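Shapes That Fit, and Shapes That Nearly Do

The peg board is an old format, and its dimensions have settled into habit. A block thick enough to hold a peg upright, a set of holes with distinct outlines, and one peg per outline. Grodside, which has made sorting toys since 1714, still keeps 11 hole patterns in its catalog. Uketti, a much younger firm, gets by with fewer and sells roughly 800 boards a year.

The difficulty of a board depends on how its outlines relate to one another. A star is easy to recognize but has to be turned to the right angle before it drops. A square accepts four orientations. A round peg accepts any, and most children place it first. The half-round is harder: it looks like a cylinder from one side and a flat panel from the other, and it seats only one way.
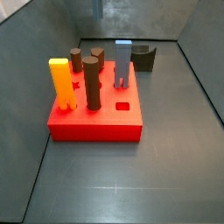 Red board with yellow, blue and dark brown pegs. The star and square holes are open.

Height matters as well. Tall pegs are simple to grip but tip if they are released before they seat. Short ones are steadier and leave less to hold. Mixing the two on one board, as with the brown cylinders, gives two different tasks for a single cross-section.

Notched pegs are a separate case. With two legs and a gap between them, the lower end has to be lined up at two points, and a small error in rotation is enough to stop it.

Color is the designer's other control. When each shape has its own color, a child can learn the set by color alone. Kiều, a workshop that turns out 200 sets each July, paints pegs of different section the same shade for that reason. Sorting then has to be done by outline, and it takes noticeably longer.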